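Slide 5: Stone counters, sealing and stain tests

Start with absorption. Marble is calcite, so acid etches it whether or not it is sealed. Sealer only slows liquid entering the pores. Keep the two problems apart; the Bremamo audience mixed them up.
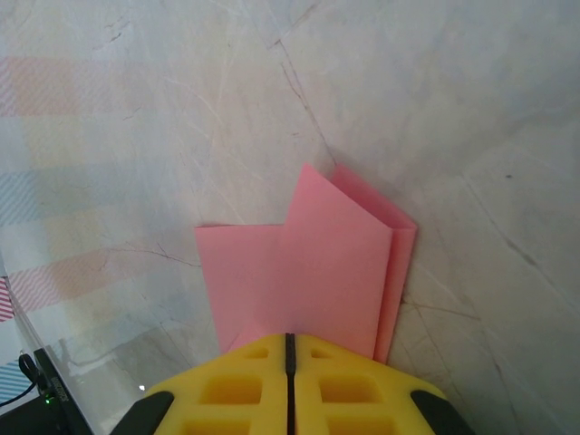
Mwende Mwaipopo

Veins: on a polished slab like the Ebihara samples, a vein may take up oil faster than the stone beside it. Test on both. Drop of water, wait 6 minutes, wipe, look for darkening.

Slide 6: Results from Bodia

Batch 1742 passed unsealed. Batch 2235 darkened at the veins and got a second coat. Give the cure time before anyone asks. Hand over to Dennis for poultices.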